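主题：Re: [udgate-l10n] 中文翻译到底要不要搬家，以及那些 fuzzy 怎么办
发件人：Matilde Veloso
收件人：udgate-l10n 邮件列表

Mafalda Serrano 写道：
> 大家好，
>
> 上周把主分支的模板重新抽了一遍，中文的 po 文件一下子多出来 701 条
> fuzzy。我粗看了看，里面有一大批只是原文末尾加了句号，或者把 "can't"
> 改成了 "cannot"，翻译本身根本不用动。可是按现在的流程，fuzzy 的条目
> 编译的时候是不带进去的，于是中文用户升级以后会看到半中半英的界面。
>
> 我有两个提议。
>
> 一，写个脚本，把相似度高的 fuzzy 标记一次性去掉，先让界面恢复中文，
> 有错以后再慢慢改。
>
> 二，趁这个机会把翻译整个搬到 Zavalari 上去。网页界面，不用装任何东西，
> 新人上手快，还有翻译记忆。Régis 说法语组搬过去以后挺顺的。
>
> 下个版本三月冻结字符串，所以最好早点定下来。有意见的请直接回在列表里，
> 别私下给我发，我会弄丢的。
>
> Mafalda

Mafalda 你好，大家好，

先谢谢你把模板重抽了，这活儿拖了两个版本，我每次打开那个目录都心虚。回得慢了点，我周三晚上坐下来想写三行字回你，写着写着就把 po 文件打开了，然后就到了夜里一点。所以这封信有点长，赶时间的可以直接跳到末尾看我打算干什么。

先说第一条，批量去掉 fuzzy。

我理解你着急，我也着急，半中半英的界面比全英文还难看，尤其是命令行里，一句话前半截中文后半截英文，看着像是程序坏了。但我对“相似度高”这几个字有点心理阴影。前年我在 Mathur 那边干过一模一样的事（那时候我还觉得自己挺聪明），写了二十来行 Python，算一下编辑距离，超过某个比例就把标记抹掉，跑完提交，心满意足去睡觉。第二天有人在工单里贴了一张终端输出，原文是 "This file will not be deleted"，我们的中文写的是“此文件将被删除”。原来那条原文早先没有 not，后来有人改了语义，加了三个字母，对编辑距离来说这点变化跟加个句号差不了多少。那位用户看到提示以后吓得把同步停了，还专门去做了一遍备份。没出大事，可我到现在想起来还脸红。

所以我周三晚上没有写脚本，先把你说的那批 fuzzy 按改动类型分了一下，手工翻，边翻边分。说说我看到的情况。

最多的一类就是你讲的标点和缩写，句末加句号、直引号换成弯引号、三个点换成省略号字符。这些完全可以机器处理，前提是比较之前先把两边的标点都剥掉，剩下的部分必须一字不差，大小写也要一样。注意是一字不差，别用比例。只要用比例，就一定会漏进来一个 not。

第二类是占位符变了。以前写 %s 的地方，现在统一改成带名字的那种，比如 %(path)s。这类看着也像机械替换，但是中文里面有好多句子我们当初调过语序，两个 %s 前后对调了，用的是 %2$s 这种写法。机器要是按出现的顺序往里填名字，就会把源路径填到目标路径的位置上。“正在将 A 复制到 B”变成“正在将 B 复制到 A”，对一个同步工具来说，这种错能把人送走。这类必须人看。好在 msgfmt 带上检查参数能抓住名字对不上的，只是名字对得上但放错位置的，它抓不住。

第三类是真正改了意思的，条数不多，散在各处，最要命。我印象比较深的有这么几条：原来 "skipped" 的地方现在分成了 "skipped" 和 "ignored" 两种，一个是这次没处理，一个是按规则永远不处理，我们以前两个都翻成“已跳过”；还有 "remote" 以前只指服务器，现在插件那边也拿它指另一台机器上的本地目录了，“远程服务器”这个译法就不能用了，得改成“远端”。

还有一类我没料到，是 msgmerge 自己瞎猜出来的。新增的字符串，它在旧翻译里找一个长得像的塞给你，标成 fuzzy。于是 "Pause all transfers" 底下配的中文是“清除所有传输”，我盯着看了半天以为是自己翻错的。这类要是被脚本一并放行，后果你想想。我建议以后抽模板的时候带上 --no-fuzzy-matching，宁可空着。空着的会显示英文，显示英文至少是对的。我知道 Régis Besnard 喜欢留着这个匹配，说能给他省打字，可法语跟英语本来就像，我们这边猜出来的东西大半没法用，省不了什么。

关于 fuzzy 我想提一个折中的办法：标点那一类，我写脚本，规则就用上面说的“剥掉标点以后一字不差”，跑出来的差异单独放一个提交，谁都可以翻。占位符那类我跟 Benvinda Tavares 对半分，她上次改参数解析的时候碰过这些字符串，知道哪个是哪个（Benvinda，我还没问你，现在算问了！）。改了意思的那一类，我一条一条来，碰到拿不准的就发到列表上。

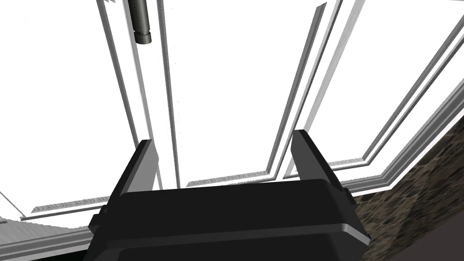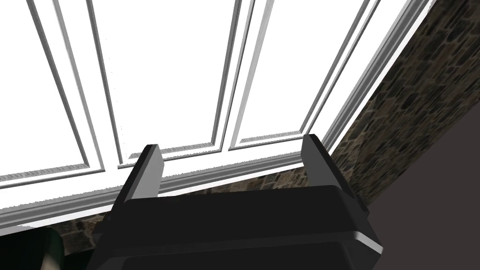
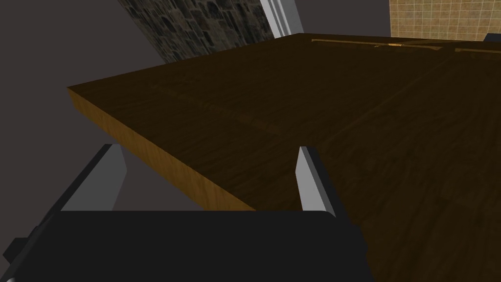
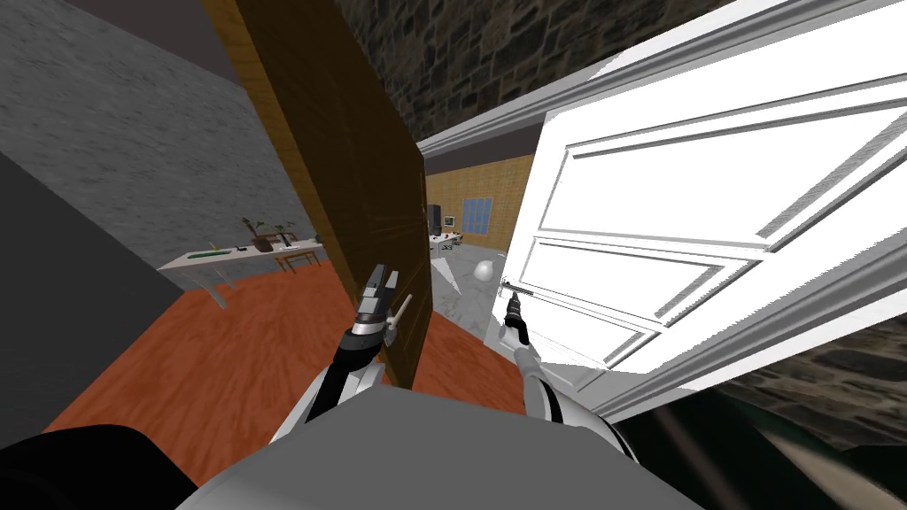
再说第二条，搬到 Zavalari。

我先声明我不反对网页翻译平台。我自己第一次给开源软件做翻译就是在网页上点的，那时候连 git 是什么都不知道，要是当初有人跟我说“请先克隆仓库，装 gettext，再用 Poedit 打开”，我大概就去干别的了。新人门槛这件事我完全站在你这边。

我担心的是几件比较琐碎的事，按我想起来的顺序写，没有轻重之分。

上下文注释。我们的 po 文件里有好多翻译者之间留的注释，就是以一个井号加空格开头的那种，比如“这里的 key 是密钥不是按键，别再改回去了”，后面还跟着一句“我又改回来了，请看上面一行”。这些注释是这么多年吵架吵出来的，比翻译本身还值钱。我拿一个小文件在 Zavalari 的测试项目里导入再导出，翻译者注释全没了，只剩开发者写的那种带点的注释。也许是我设置没弄对，我在选项里找了一圈没找着。Régis 要是知道开关在哪儿，请务必告诉我。如果真的没有开关，那我希望搬之前先把这些注释挪到别的地方存一份，哪怕就是仓库里的一个文本文件。

术语表。平台上的术语表是按词提示的，碰到 "commit" 就在旁边弹出“提交”。这很好，可我们的术语表有一半是按场合分的，"session" 在登录那块叫“会话”，在日志那块叫“本次运行”。平台能不能按模块分开，我没试出来。

署名。现在谁翻的，git log 一查就有。搬到平台以后，机器人每天晚上统一推一个提交，作者都是机器人。Cristóvão Vilela 去年为这个事情跟法语组吵过一次，我觉得他有道理。大家都是白干活，提交记录里有个自己的名字是应该的。我看文档里说可以在提交信息里加 Co-authored-by，可是默认没开，要项目管理员去打开。

审核。这条我最在意。网页平台有个特点，点一下“建议”就有一条译文，进来得很快。可审的人还是那么几个。我们现在一共就我跟 Benvinda 有合并权限，Cristóvão 偶尔来帮忙看看。Udgate 所有模块加上插件和手册，最多 4000 条，听着不多，但是如果一个周末来了一大批机器翻译粘贴进来的建议，我们俩审到过年也审不完。这不是瞎担心，工单 3454 里就有一位朋友把整本手册过了一遍机器，一口气交上来，句子都通顺，就是把 "dry run" 翻成了“干跑”，把 "stale lock" 翻成了“不新鲜的锁”。我当时一边笑一边逐条改，改到后面就笑不出来了。最后花的时间比自己从头翻还多，又不好意思说，人家是好意嘛。

说到机器翻译我多扯两句。我自己也用，用来打草稿，手册里那种大段的说明文字，先让机器出一版，我再照着改，确实快。但界面字符串我不用。界面上的东西太短了，一个 "Open"，机器不知道它是按钮还是状态，是“打开”还是“已打开”，你不去看代码你也不知道。以前我们列表上有人提过给短字符串都加 msgctxt，当时大家说好好好，然后就没有然后了。我觉得这次冻结之前可以先加一批，就挑那些单个词的，开发那边我去说，应该不难，改的都是字面，不碰逻辑。

有一个例子大家可能还记得，"Free" 那一条。磁盘空间那里是“可用”，插件页面那里是“免费”，两处共用一条字符串，所以有一阵子中文用户的状态栏写的是“免费：12 GB”。我收到过一封邮件问我们什么时候开始卖硬盘了。

那到底搬不搬呢？我的想法是先搬手册，界面不动。手册段落长，歧义少，适合新人练手，注释也没几条，丢了不心疼。搬过去跑一个版本，看看建议进来的质量怎么样，我们审不审得过来，再谈界面的事。三月冻结之前我不建议动界面的流程，这时候换工具，出了问题都分不清是翻译的问题还是导入导出的问题。

另外有一种做法也可以考虑，Vastley 的翻译组就是这么干的：平台当成“建议箱”，po 文件还是以仓库为准，有人定期从平台上把建议拉下来，挑好的合进去，合的时候写上人家的名字。麻烦一点，要有人肯做这个搬运。我可以做第一个版本的，后面希望能轮着来。他们那边还有一条规矩我挺喜欢，新人头一批建议不管好坏都有人回一句，哪怕只是说“收到了，句末请用全角标点”。我们在这方面做得很差，我自己就有好几封新人来信一直没回，惭愧，这周末补上。

对了，讲到标点，顺便问一个老问题，中英文之间要不要空格？现在文件里是混着的，早年翻的没有，后来翻的有。我个人习惯加，但是终端里一行就那么宽，有几条帮助文本加了空格以后就折行了，折得很难看。帮助文本的宽度是按字节算还是按显示宽度算，我没去看代码，只知道中文那几列从来没对齐过。谁熟悉那块的给讲讲？要是按字节算的，我宁可先报个 bug，等修了再统一加空格，免得改两遍。

还有复数。新模板里有几条从单数形式改成了 ngettext，中文只有一个形式，所以很简单，只填 msgstr[0] 就行。可是我看到有人把 msgstr[1] 也填了，文件头又写着 nplurals=1，编译直接报错。我已经在本地删掉了，下次提交一起带上去。提醒一下用旧版编辑器的朋友，保存之前看一眼文件头，有的编辑器会自作主张给你换成两个复数的。

测试这块也说一下。我现在的做法很土，编译完了以后把语言环境设成 zh_CN，把几个常用的子命令挨个敲一遍，看有没有不顺眼的。这次分类的时候我顺手把会在错误路径上出现的字符串列了个单子，平时敲命令是看不到它们的，要故意弄断网、弄满磁盘才会出来。这些提示恰恰是用户最慌的时候读到的，应该翻得最仔细，可我们因为看不到所以最少改。单子我放在翻译目录下面的 error-strings.txt 里，还没写完，欢迎往里加。有几条我到现在也不知道怎么触发，比如 "Journal replay aborted"，源码里搜得到，就是跑不出来。

关于译文的口气，我也想听听大家的。错误提示里面，早年的翻译喜欢用“您”，“请您检查网络连接”，后来的就不用了，直接“请检查网络连接”。我倾向于都不用，短一点，读着也没那么像客服。还有 "Oops, something went wrong" 这种，以前翻成“哎呀，出错了”，我每次看见都起鸡皮疙瘩。人家传了一晚上的文件断了，你跟人家说哎呀。我想改成“出错了”三个字，有没有人特别喜欢“哎呀”的？喜欢的请举手，我们可以商量。

回到时间安排。我算了一下，标点那一类这个周末能弄完，脚本本身半个小时，看差异要久一点。占位符那类取决于 Benvinda 有没有空。意思变了的那些，我每天晚上做一点，冻结之前肯定能完。完成度的话，发布那边的规矩是一种语言不到 70% 就不随安装包一起发，我们现在把 fuzzy 都扣掉以后离这条线还有点余量，所以最坏的情况也只是难看，不会被踢出去。这一点请放心，Mafalda，不用为了这个赶着去标记。

还有个小请求，以后开发那边要是纯粹改标点、改缩写，能不能攒到一起改，放在版本刚开始的时候，别赶在冻结前？每种语言都要重来一遍的，改一个句号，所有语言组都多一条 fuzzy。我去开发列表上提过一次，那次语气可能冲了点，没人理我。Cristóvão，你跟他们熟，要不你去说？

我打算做的事情再写一遍，方便跳着看的人：

- 周末之前提交标点类的 fuzzy，单独一个提交，附上脚本
- 把翻译者注释从 po 里抽一份出来存进仓库，搬不搬家都用得上
- 在 Zavalari 上建一个只放手册的测试项目，建好把地址发到列表
- 给单个词的字符串列清单，去跟开发商量加 msgctxt

需要别人帮忙的：

- Benvinda：占位符那一半，你看要哪一半
- Régis：导出时保留翻译者注释的开关，如果有的话；还有法语组现在谁在审，审得过来吗
- Mafalda：下次抽模板之前能不能先在列表上喊一声，我好把手上没提交的东西先交了，这次我本地有冲突，合了很久

写到这儿发现又啰嗦了，先发出去。术语那几个（“已忽略”和“已跳过”，“远端”还是“远程端”）我另开一个主题，免得混在这里面找不着。

Matilde

又及：刚才发现 po 文件头里的 Last-Translator 还写着我三年前的旧邮箱，难怪有人说给我写信没回音。那个邮箱早就不收信了，写过信的朋友麻烦再发一次，或者直接发到列表里。

又又及：“干跑”我们后来定的是“试运行”，手册里应该都改过来了。谁要是还看见漏网的，告诉我一声在哪一章就行，不用开工单。

_______________________________________________
udgate-l10n 邮件列表
退订或修改投递选项，请登录列表的成员页面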